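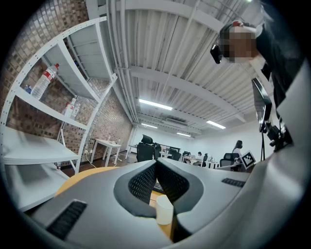 A garra portátil diante do copo de papel, na bancada da oficina partilhada.

2025-01-28

O copo continua a ser o objeto que mais trabalho me dá. Já passei por frascos, caixas de parafusos e uma caneca velha, e volto sempre ao copo de papel pequeno. Se os dedos fecham um pouco de mais, amolga. Se fecham de menos, escorrega e fica na mesa. Gastei nisto as últimas noites e quero deixar escrito o que mudei antes que me esqueça.

Para quem não leu os textos anteriores: estou a fazer uma garra de segurar na mão, com dois dedos e uma câmara, para gravar movimentos que depois quero passar para um braço pequeno que tenho em casa. O braço ainda está em peças numa prateleira da sala. A garra é a parte que anda.

Trabalho nela na oficina partilhada da Wutia, que fica na mesma sala dos escritórios. Tem a vantagem das mesas grandes e da luz. Em casa tinha um candeeiro de secretária e metade das gravações ficava com sombras por cima dos dedos. Na oficina há lâmpadas fluorescentes no teto e esse problema quase desapareceu.

Os dedos

A primeira versão tinha as pontas lisas. Imprimi-as a direito, sem pensar muito, e serviam para caixas. Com o copo não serviam para nada. A segunda versão tinha uma tira de borracha colada, que agarrava bem mas descolava ao fim de uma tarde. Experimentei duas colas e o resultado foi o mesmo.

A versão atual tem a face interior com textura de malha, a preto, e as pontas em cinzento escuro. Ficam inclinadas uma para a outra, em V, com uma folga estreita no meio. A ideia do V não foi minha. Foi a Iona Cruickshank que me disse para deixar de tentar pôr as faces paralelas em repouso e deixar que o encosto ao objeto fizesse o resto. Eu tinha perdido dois fins de semana com calços para as alinhar. Tirei os calços e montei como ela disse.

Falta-me decidir a dureza do material. Tenho três rolos abertos e o mais mole entope o extrusor se imprimo depressa. Reduzi a velocidade e passou a imprimir bem, mas uma ponta demora quase uma noite inteira. Por agora imprimo duas de cada vez e aceito a demora.

O corpo

O corpo é cinzento, grande e curvo, maior do que eu queria. Na primeira montagem meti lá dentro a placa, a bateria e o conversor sem pensar no calor, e ao fim de meia hora a placa desligava-se. Abri grelhas de ventilação, uma maior do lado esquerdo e outra mais pequena do lado direito. A da esquerda tem fendas retangulares em filas. Desenhei-as pequenas para não caírem lá parafusos, o que já me tinha acontecido com a tampa aberta.

Desde então consigo sessões de 60 minutos sem a placa se queixar. Não medi a temperatura lá dentro como devia. Tenho o sensor na gaveta e hei de montá-lo.

A bateria é uma Hosent de 2000 mAh que sobrou de outro projeto. Chega para uma sessão, e se me esqueço de a carregar na véspera perco a noite. Pensei em pôr uma segunda em paralelo, mas o peso já incomoda no pulso. Pesei tudo na balança da cozinha e só o corpo, sem dedos nem bateria, dá 400 gramas. Quero baixar isso na próxima impressão, com paredes mais finas do lado onde não há encaixes.

A câmara e o marcador

A lente é muito aberta. Vê-se a mesa, as estantes, o teto e às vezes o meu próprio ombro. No princípio isto irritava-me e tentei recortar a imagem. O Murdo Lindsay convenceu-me a deixar tudo — o fundo ajuda a calcular para onde a garra se mexeu, e uma parede de tijolo tem muito mais detalhe para seguir do que uma parede branca. Voltei a processar as gravações sem recorte e o percurso calculado saiu mais limpo. Ainda salta quando rodo o pulso depressa.

Junto às secretárias está uma placa branca com um marcador a preto e branco, que uso como referência. A primeira que fiz era em papel normal e ondulava com a humidade. Colei a segunda numa placa rígida e deixou de dar erros ao princípio de cada gravação. Convém que fique parada durante a sessão. Uma noite mudei-a de sítio a meio, para arranjar espaço para o portátil, e tive de deitar fora tudo o que gravei a seguir.

Para a calibração da lente usei o Ustex, que é pouco amigável mas faz o que promete. O erro nos cantos era grande e pensei que fosse a lente. Era o suporte, que tinha folga. Apertei os parafusos, repeti a calibração e os valores ficaram aceitáveis. Agora ponho uma gota de fixador nas roscas sempre que desmonto a câmara.

O copo

A rotina é simples. Copo de pé na mesa, garra por cima, fechar, levantar, pousar, abrir. Começo com o copo vazio e depois repito com um pouco de arroz no fundo. Com o arroz escorrega menos do que eu esperava. A posição muda sempre um pouco e às vezes deixo-o de propósito perto do teclado, porque quero gravações com coisas no caminho e não só uma mesa limpa.

O que me falhava era o gatilho. O curso era curto e passava de aberto a fechado quase sem meio-termo. Troquei a mola por uma McIver mais fraca e alonguei o curso do gatilho alguns milímetros. Agora sinto o momento em que os dedos tocam no papel. Ainda amolgo copos, sobretudo ao fim da noite, com a mão cansada.

O último ficheiro gravado tem o número 3158. O número não quer dizer grande coisa, o contador sobe também com os testes e com os ficheiros que apago. Mudei o nome das pastas para incluir a versão dos dedos, coisa que devia ter feito logo no primeiro dia, e ainda me falta separar as antigas à mão.

Por fazer

Montar o sensor de temperatura. Imprimir o corpo com paredes mais finas. Refazer o encaixe da bateria, que obriga a tirar dois parafusos de cada vez. Acabar de montar o braço, que gostava de ter a mexer em abril — mas a base ainda nem está furada.

Se alguém quiser os ficheiros das pontas com malha, deixe comentário. Os do corpo ainda não os partilho, porque a tampa não fecha bem sem lixar.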